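Household Textiles, Session 14: Washing and shrinkage
Notes by Feven Woldemariam

Cotton shrinks mostly in its first few washes. The yarn is held under tension during weaving, and warm water lets it relax. Loosely woven cloth moves more than tight cloth.

Wool behaves differently. Its fibres have scales that lock together when rubbed, and the felting cannot be undone. Use cool water and very little movement — hand washing is safest.

To work out shrinkage, subtract the washed length from the original length, divide by the original and multiply by 100.
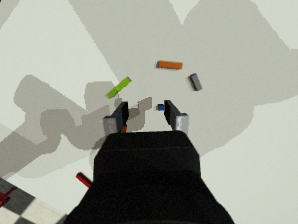
Measure lengthways and widthways, as the two results are often far apart. Let the cloth dry flat before the second measurement.

Reading for next time: Magalhães, pages 15 to 26.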